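Moving a Coach Company off Spreadsheets: Our Semester Project with Pluleck

Project report, Information Systems in Business

Background

Pluleck rents out coaches and minibuses with drivers, mostly for school trips, ski weekends and airport transfers. When we first met the office staff, every booking lived in one giant spreadsheet with 1538 rows, and customer notes were spread over three shared mailboxes. We were thrilled to get a real company with real data (and a real mess!) to work on.

Our task was to set up a small CRM and connect it to the planning side, so that a quote could turn into a booking without anyone typing it in again. We compared two packages, Hodeck and Ketov, and picked Hodeck. Ketov had the nicer calendar, but Hodeck let us build our own fields for driver hours and vehicle size.

What we did

Cleaning the customer list took up most of March. We found 286 duplicates, many of them schools entered once under the school name and again under the teacher's. After that we built the quote form, which we rebuilt twice, and then the link to the planning board. Seeing the first test quote show up there as a booking was the best moment of the whole semester!

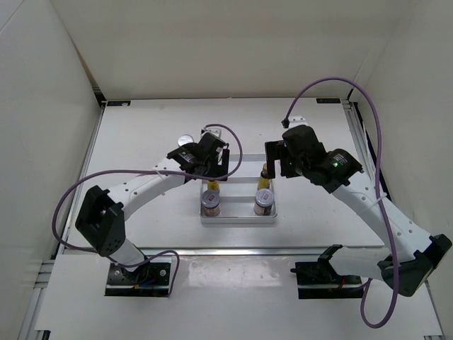

The planning board was the hardest part to get right. Our first version put all the trips in one long list, and the planners hated it. We ended up splitting the screen into sections stacked one over another, like the divided metal tray with the jars standing in its front section, and giving each depot its own section. The Stöckli depot, which has the most minibuses, went at the top.

Results and what is left

By May, 415 customers were in the new system and the office was writing all its new quotes there. Invoicing is still done the old way. We would love to see the next group take that on, and we have left them our field list and the import script, with comments on the parts that break if a phone number has spaces in it.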